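Clearing the table, and the state of the machines

April 14, 2021
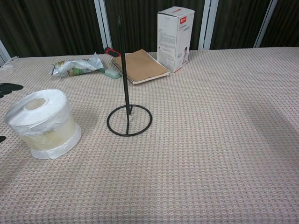 The table before clearing, with the paper-towel stand in the middle.

Print this entry | E-mail this entry

Spent the evening on Enda's question, which he put to me again at lunch: can any machine now on sale, or near it, clear a domestic table. He means an ordinary table with whatever has been left on it. My answer in December was no. It is still no, with a few parts of the job moved into a different column.

Went through the items in order of difficulty. The white box is the easy one. Flat faces, square corners, stands up by itself. The Plisport arm lifted cartons like it all through the winter trials, 181 out of 200 placed on the shelf the right way up. Most of the misses were down to the suction cup meeting a printed flap and losing its seal.

The spiral notebook is harder than it looks. Lying flat on cloth it offers no edge to get under, and the usual trick of sliding it to the table's edge drags the cloth along with it. The waffle weave makes this worse. Friction is high and uneven, and the cloth shifts before the cover does. There is also the brush, tucked partly under one corner. A person takes the brush first without thinking. The planner has to be told that one object is resting on another, and Clelska's software still treats the two as a single lump about one time in 4.

The paper-towel stand: thin black rod, wire ring for a base. Depth cameras are poor on thin dark metal, more so against a dark background, and the rod tends to drop out of the point cloud altogether. Saoirse's fix is to find the ring and infer the rod from it. Sound enough on a bare worktop. Not tested on patterned cloth.

The toilet roll would be straightforward without its loose plastic. Fingers close on the wrap and it slides over the paper, so the force reading says held when the roll is not. Grasping down the hollow centre is better. Needs a narrow finger and some 17 mm of travel, which the Norkdale hand has and ours lacks.

Crumpled plastic package last. No fixed shape, so no stored model to match, and no way of telling from above whether it is rubbish or has something in it. Ita says ask the householder. Fair, but a machine that asks at every packet is slower than doing the job oneself.

Timing, for the record: I put my own clearing at under a minute. Jarlath's estimate for the arm is 17 minutes with a person standing by. I would have said longer.

To do: ask Salma for the cloth friction figures. Return the Berhe load cell. Write to Enda with the above, minus the grumbling.

Recent entries
Load cell drift, second attempt
Folding tea towels: still no
Notes on Salma's drawer test
Why the dishwasher counts as a robot (Enda's view)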